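Holtari Wall Coat Rack, Black Metal

Sold by Stubbs Office & Hall
Item 61-30
In stock at the Ternow warehouse

We were slow to take this one on. Every supplier has a wall rack, every supplier says theirs is the last one you will buy, and most of them end up in a box by the back door with a bent hook. Holtari sent a brochure with the words "transforms your entryway" on the cover. It does no such thing. It holds coats.

What you get is a black metal rack with thin curved hooks that spread out from the middle like spokes. It hangs on the wall, so it stays out of the way of chair legs and vacuum cleaners. There is no shelf, no umbrella tray and no mirror. If you want those, look at the Zondale hall unit, which costs more and takes up floor.

Does the spoke layout work? Mostly. Coats hang at different angles and don't pile up on one another the way they do on a straight rail. The brochure claims "full capacity with zero crowding," and we don't believe it. Fill every hook with winter parkas and the ones in the middle will be a nuisance to reach. For jackets, bags and a scarf or two it is fine.

The hooks are thin. That's good for the small loops sewn into collars and less good for a heavy wool coat hung by the neck, which may come away with a bump in the fabric. Use a hanger for anything you care about.

Size and fitting

Width: 30 inches
Depth from wall: 7 inches
Finish: black
Screws and anchors: not included, whatever the old carton says

The maker calls fitting "a five-minute job." On drywall with a stud in the right place, maybe. On brick, plan on a masonry bit, proper anchors and some dust. Drill into the brick or the mortar as your anchor maker advises, and check what runs inside the wall first. Hang it high enough that long coats clear whatever is under them. A desk below the rack is a common setup in small offices, and sleeves will drag across it if you measure from the top of the rack and forget the coat.
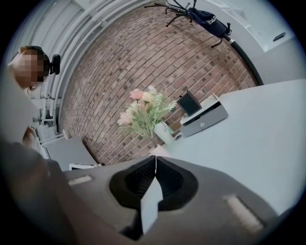
Black metal coat rack on a red-brown brick wall, office setting.

Care

Wipe with a damp cloth. Holtari also sells a care spray for it. We don't stock the spray and can't think why you would need it.

Returns

Unused racks can come back within 43 days. Once it has been screwed to a wall, it's yours, unless a weld has failed. Send us a photo of the weld and we'll replace the rack.

Price and stock checked February 2019. The white version has been dropped.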